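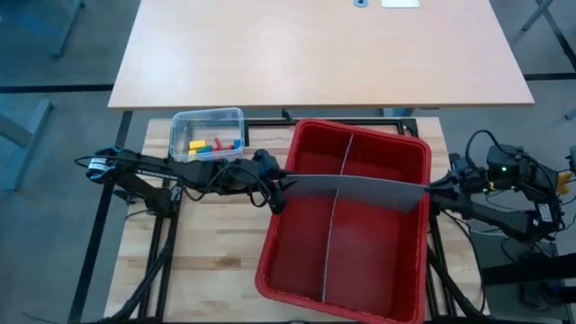
Storage bin (household and classroom)

A storage bin, also called a tub or tote, is a rigid open-topped container used to hold loose items such as toys, craft supplies, linens and tools. Most bins sold for home and school use are moulded in a single piece from polypropylene or high-density polyethylene. They are distinguished from boxes by their flared walls and from baskets by their solid sides, although the terms overlap in everyday speech and in retail catalogues.

Terminology

Usage varies by region. In Canada, "bin" and "tote" are both common, the latter usually implying a lid. In Australia, "tub" is the ordinary word for a container of this kind, and "bin" used alone is often taken to mean a rubbish bin. Suppliers to schools tend to avoid the difficulty by writing "storage tub" on labels and order forms. The smaller clear vessels kept for food or small parts are generally called containers in both countries.

Form and construction

The walls of a moulded bin lean outward from the base to the rim. This angle, known as draft, allows the finished piece to be released from the mould and permits empty bins to be nested for storage. The degree of flare is a compromise: a steep wall gives more usable space at the base, while a wider angle makes nesting easier and reduces sticking between stacked pieces.

The rim is normally the thickest-looking part of the bin. It is rolled or folded outward to stiffen the opening, to provide a grip and, on lidded models, to engage the edge of the lid. Corners are rounded both for strength and for ease of wiping.

Large flat panels of plastic bow outward under load. To limit this, the sidewalls of heavier bins are divided by raised vertical ribs with recessed panels between them. The ribs stiffen the wall in the same way that folds stiffen a sheet of cardboard, and so allow the remaining surface to be kept thin. The edges of each recess are bevelled, as sharp internal corners concentrate stress and are prone to cracking in cold weather.

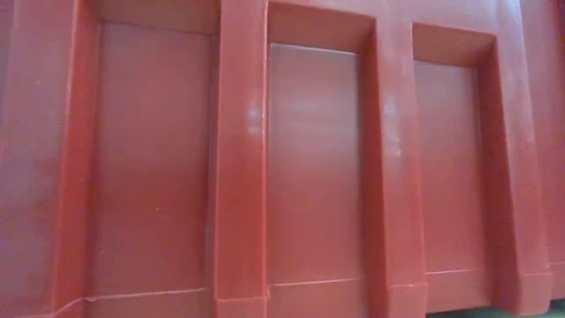 A step or line is often found near the foot of the wall, where the panel meets the base. Dust and fine grit collect along such lines and in the angles beside the ribs, and a soft brush is more effective there than a cloth. Pale scuffs on coloured plastic are usually superficial, the result of bins rubbing against one another or against shelving, and do not affect use.

Colour and transparency

Opaque bins in strong colours are used where contents are sorted by category or where the bin must be found quickly. Red, blue, green and yellow are the usual choices for playrooms and junior classrooms, partly through long association with the colours of building blocks and counting materials. Clear containers allow the contents to be identified without opening or lifting, and are preferred for small pieces that are easily mislaid.

The two types are frequently used together. A clear container holds a working set of blocks or counters, and a larger coloured bin receives them when the activity is finished. Lotte Jansen, in her handbook for early learning centres, recommends that the larger vessel have an opening wide enough for a child to empty the smaller one into it without spilling - a rule she applies equally to crayons, beads and plastic animals.

Dividers

Some bins are divided lengthwise or crosswise. A divider may be moulded in, slotted between grooves, or improvised from card or a strip of tape on the floor of the bin. Full-height dividers keep contents apart during transport. Low dividers and floor markings serve only as a guide, and are used mainly for sorting games in which items are assigned to one half or the other.

Sizes and product ranges

There is no single standard for domestic bins, and lids are rarely interchangeable between makers. Capacity is stated in litres and normally measured to the brim, so that the practical capacity of a lidded bin is somewhat less than the figure given. The Druso range extends from 5 to 50 litres and is sold in sets that nest by size. Hisport bins, intended first for sports equipment, have deeper ribs and a wider rim. The Gunawardena catalogue lists its open classroom tub under stock number 1449 and the matching lid under 2612, a separation that has caused many schools to order one without the other.

Use and placement

A bin in regular use is best kept on a low, stable surface with its longer side facing the user. Wooden benches and tabletops are suitable for light contents, though grit caught beneath the base will mark an oiled or unfinished top if the bin is dragged. On carpet, a heavily loaded bin should be lifted or moved on a wheeled base.

Open bins should not be stacked when full unless the rim is designed for it. Nested bins that have become stuck can usually be separated by flexing the rim of the outer piece at each corner in turn.

Care

Routine cleaning requires warm water and mild detergent. Abrasive pads dull a semi-gloss finish and leave fine scratches that hold dirt. Prolonged sunlight fades red pigments sooner than most others and makes the plastic brittle, beginning at the rim. A bin with a cracked rim should be withdrawn from use by children, as the broken edge may be sharp.

See also

Building blocks
Jisido shelving system
Nesting containers
Toy storage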